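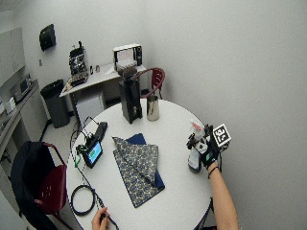

Round table, coffee end: grinder, pitcher and the two blues

Lists > Dundbridge Home Coffee > Counters, Carts and Corners > Re: what do you put under the grinder?

Wednesday, April 15, 2026
Hefin Eynon

Hi all,

Sorry to jump in after the thread has wandered off to shelf paper, but I've been meaning to answer the original question since the weekend and I have opinions about cloths. Quoting the first message because my mail program hid it from me and it probably hid it from some of you too:

> Hello everyone, first post from me after reading along for most of the winter.
> We moved the coffee things off the kitchen counter and onto a small round
> table, and I love it except for two things. One, the grounds. They get
> everywhere, and the table is white so every speck shows. Two, the noise. The
> grinder sort of sings when it runs, and my husband says he can feel it in the
> room next door.
>
> I was thinking of a tablecloth but I can't picture how that would work on a
> round table with heavy things standing on it. Do you use a cloth? A tray?
> Those Stiltix pads under the feet? And does anybody keep beans in the hopper
> overnight or is that a crime?
>
> Thanks! (And thank you to whoever wrote the long post on kettles, I read it
> twice.)
> - M.

M., welcome! We have a round white table too, so I know exactly the specks you mean. I spent our first month here wiping it with my sleeve.

Cloth first. I did try a proper tablecloth and I'd say don't. It looked lovely for one breakfast. Then I wanted to clean underneath and had to lift the grinder, the pitcher, the sugar and a plant, shake the cloth out on the back step and put the whole lot back, and by Thursday I'd stopped bothering. Plus a round table has no straight edge to line anything up with, so a cloth always looks like it's sliding off to one side.

What we do now is keep the grinder standing straight on the bare table, toward the back, with the steel pitcher right beside it, and leave two folded cloths out in front. One is plain navy and the other is a lighter business, blue with a little cream pattern all over it. The navy one goes underneath and does the dirty work. Coffee hardly shows on it, so it gets dragged over the table after every grind and shaken out over the sink. The patterned one goes on top and is for drying the pitcher, and for looking nice when people come by. I fold that one in triangles, which my sister thinks is putting on airs, but a triangle sits better on a round table than a square does. You point the tip toward yourself and it looks like you meant it.

The patterned one was a yard-sale find in Dundbridge, from one of the houses up on Powell Street. It's older cotton and it has gone soft the way old cotton does. The navy one is nothing special, it came out of a pack. If you're buying new, get the thinnest plain cotton you can find and wash it a few times before you expect it to pick up anything. New cloths just push the grounds around! Don't use fabric softener on either. I did that once and ended up polishing the table with coffee dust.

For size, ours are a bit big, and if I were starting over I'd look for something 14 inches square or close to it. Enough to fold over your hand twice, small enough that you don't mind washing it.

Now the noise. I tried the Stiltix pads, yes. They helped some. The singing was a little lower, but the pads are tall and soft, and our grinder is one of the tall upright ones, so with a full hopper up top it had a bit of a sway to it that I didn't care for. I took them off after 9 days. You might do better if yours is squat. What helped us more was moving the grinder in from the rim of the table, maybe a hand's width, so it wasn't sitting out past the legs. Try that before you spend anything. Also check whether the table itself is level, because ours had one short leg and a piece of folded card under it took away a good half of the racket.

On the hopper: we keep beans in ours, and I know a few of you are reaching for the keyboard. I've heard the arguments. We go through a bag quickly enough that I can't taste the difference, and I like seeing it full first thing in the morning. It's a comfort. If you only drink coffee on weekends, then sure, keep them in something with a lid and put in what you need. I weighed ours one time out of curiosity and a good two days for this household came to 136 grams, so that's my idea of a sensible top-up if you want one. We're on the Fuvent dark roast right now, which is a bit oily, and that means wiping the inside of the hopper when it runs low. A dry corner of the navy cloth, no soap, two minutes.

The spout is the other place the specks come from. Static, I guess. I hold the cup right up close underneath and give the front a little tap before I take it away - that alone cut the mess down more than any tray did. We had a tray. It collected grounds in the corners beautifully and I needed a toothbrush to get them out, so it lives under the ferns now.

One more thing on the pitcher, since somebody asked further down the thread. Rinse it right away, cold water first and then hot, and dry it with a cloth and not paper. Our water is hard as nails out here and if I leave the pitcher to drip dry it's covered in spots by lunch. The lip is the part to pay attention to, a dribbly pour is nearly always a bit of dried milk up there.

Could whoever looks after the archive put M.'s question in with the cart threads? There are 3,000 messages in there by now and I couldn't find my own post on table legs when I went looking for it last night.

And M., let me know how you get on with the short leg, if you have one. I still have the other half of that piece of card.

Hefin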